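Recording animal tracks on a winter transect
Hannelore Rothe, Jan 5, 2024

These instructions cover a single-observer track count on snow, walked or skied along a fixed line. They apply to forest and open ground with medium-sized and large mammals: hare, fox, marten, deer, elk, lynx, wolf and, late in the season, the occasional bear out of its den early. 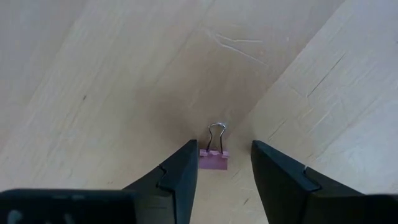
The method records crossings, meaning places where an animal's trail passes over the line you are walking. It doesn't tell you how many animals there are. One fox can cross the same line six times in a night and a marten may stay in one stand of spruce for two days. Crossings per kilometre per night is the figure you will end up with, and it can be compared with the same figure from the same line in another year.

What you need

A map at 1:25,000 or better with the line drawn on it
GPS receiver with spare batteries
Folding rule, two metres
Thermometer
Recording sheets on water-resistant paper, and a pencil
A camera or phone, kept in an inside pocket
Skis or snowshoes to suit the depth
A stick for knocking snow off branches and testing crust

Pens stop working in the cold. Take two pencils and tie one of them to the board.

Choosing the line

Draw the line at home, before you have seen the ground in snow. If you choose it on site you will follow the easy going, and so do the animals. A straight line that cuts across valleys and ridges is better than one that runs along them. Keep off forest roads and snowmobile tracks. Foxes and wolves use packed surfaces to save effort, and a line along a road will give you long stretches where one trail weaves on and off your route.

The line at Hamholm is used for the examples on this page. It starts at the boathouse, runs north-east through mixed pine and birch, crosses the bog and ends at the old boundary ditch. It is divided into 17 segments of 300 metres. Each segment has a number, and every crossing is recorded against a segment. If you are setting up a new line, use segments of equal length. Odd lengths can be corrected for later but someone always forgets.

Mark the segment ends with a strip of cloth tape at head height. Tape put on in autumn at waist height will be under the snow by January in a good winter. Ask the landowner first. On state land you may need a permit for the marking even where walking is free.

When to go

The count needs a known starting point. There are two ways of getting one.

1. After fresh snow. Wait until snowfall has stopped and at least one full night has passed. Everything on the surface is then newer than the end of the snowfall. Note the hour it stopped. One to three nights is the usable range. After four nights trails begin to overlap, and in deer country the line becomes unreadable sooner than that.

2. After wiping. If no snow is forecast, walk the line once and rub out each trail where it crosses, using a ski or a branch, for a metre on either side. Come back the next day and record only what has appeared since. This takes two days instead of one. Counts made this way should be marked W on the sheet and kept apart from the others.

Do not count in the following conditions:

Wind strong enough to move snow on open ground
Air temperature above freezing for more than two hours since the snow fell
A crust that bears the weight of a fox
Less than five centimetres of snow on bare ground

Hard frost below minus twenty-five is also best avoided. Hares and martens move very little in it and the count will be low for reasons unconnected with numbers.

Walking the line

Start at first usable light. Low sun from the side gives the best relief in the tracks, and flat midday cloud the worst. Walk at a steady pace and look three to five metres ahead and to both sides. Stop at each segment marker and write the time, even when you have nothing to record. A blank with a time against it is a true zero. A blank without one could mean anything.

At each crossing, write down:

Segment number
Species, or the best group you can give
Direction of travel, as one of eight compass points
Number of animals, if more than one
Stride length and print width, for anything you are unsure of
Certainty: A, B or C

A means the print was clear and you would stand by it. B means the gait and size fit but the print itself was poor. C means a guess. Do not leave C records out, and do not promote them at home over tea.

Trails with several animals

Wolves and lynx with young walk in each other's prints. A single line of prints can hold five wolves. Follow the trail away from the transect until the animals separate, which they tend to do at a bend, a fallen trunk or a change in depth. Count there, then go back to the line at the point where you left it. Follow the trail backwards, against the direction of travel. Going forwards pushes the animals ahead of you and may add crossings further up the line.

Hares and deer often cross in worn runs. If you can separate the trails, count each one. If you can't, write R and an estimate in brackets. Runs are analysed separately.

Telling similar trails apart

Dog and fox. A fox in a trot leaves a nearly straight row, with the hind foot placed in the print of the front foot. The two outer toes sit well behind the two middle ones, and a straight line can be drawn between the pairs without touching either. A dog wanders, spreads its toes and rarely keeps to a straight row for more than a few metres.

Dog and wolf. A single print won't settle this. Follow the trail for at least 200 metres. Look at how straight it runs, whether it visits things, and whether there are ski or boot tracks beside it. Record as "large canid" if in doubt. At Hamholm there are hunting dogs out on most dry days until the end of the month, and the default entry for a lone large canid within two kilometres of the road is B at best.

Lynx. Round print, no claws showing, wide for its depth. In loose snow the outline spreads and can pass for a wolf. Check the stride and look for places where the animal has walked along a log.

Marten. Paired prints set at a slant, in bounds of 40 to 80 centimetres, often starting and ending at a tree. A mountain hare trail in deep powder can look like this from a distance. Go up to it.

Bear. In January a bear trail means a disturbed den. Don't follow it in either direction. Note the position, leave by the way you came and tell the local game warden the same day. The rest of the count is abandoned.

Photographs

Take one picture from straight above with the rule beside the print, and a second along the trail at a low angle showing at least four strides. Shade the print with your body if the sun is glaring. Write the picture number on the sheet at once. Without a scale a print photograph is of no use to the person checking it.

Working out the result

Add up the crossings for each species over the whole line. Divide by the length in kilometres, then by the number of nights since snowfall stopped. Count a part night as a decimal, to one place.

Example: 22 hare crossings on 5.1 kilometres after two nights gives 22 / 5.1 / 2 = 2.2 crossings per kilometre per night.

One visit says very little. Three visits in a winter is the minimum for a mean worth keeping, and the spread between visits should be given with it. For lynx and wolf the numbers on a short line will be too small for any of this - list the records with dates and leave it there.

Storing the sheets

Dry the sheets flat and copy them into a table the same evening, one row per crossing. Include the segments with zero. Use the same species names each time; "hare", "mtn hare" and "Lepus" will be treated as three animals by any spreadsheet. Keep the paper. Min-kyu Pyo rechecked all 1,262 rows in the Hamholm table against the originals last winter, and most of the errors he found were compass directions typed the wrong way round.

Revisions to this page: section on wiping rewritten after comments from Kamonchanok Wongsuwan. Lynx measurements removed until we have more of our own.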